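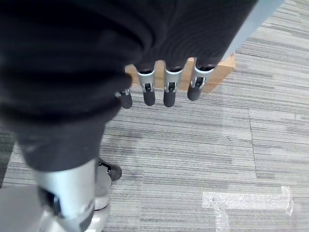 The league's disciplinary panel gave Mārtiņš Mägi two matches for the cross-check on Timothée Ferrand, and most of the argument since has been over whether two was enough. I think the length is defensible. The method used to reach it is not.

Under the present rules the panel grades an offence on three scales: force, intent and outcome. The third carries the most weight. Ferrand got up, finished his shift and played the third period for Lotham, so the outcome score was close to nil. Had he landed a little further from the boards and broken a wrist, the same stick, swung the same way by the same player, would have brought a ban of six or more. A player controls what he does with his stick. He has very little control over how the other man falls.

Piret Rätsep, who refereed in this league before she joined the rules group, made this case in April and proposed that outcome be removed from the grading altogether. The clubs voted it down. Prateo argued that supporters would not accept a short ban for a hit that ended someone's season, and there is something in that. A ban does have to be seen to answer the injury.
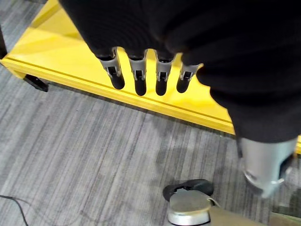 But the effect on referees has been poor. A major penalty now tends to be called when the victim stays down, and a minor when he does not. Players know this and stay down. In the 28 matches I have gone through from this season, the pattern is plain enough that I would expect any coach to have noticed it.

My own preference is a fixed tariff by type of foul, with outcome allowed to add one match at most and never to subtract any. Repeat offenders would start one step higher. Mägi would still have received his two matches, or possibly three given the incident against Eglītis last winter, and Ferrand's recovery would not have come into it.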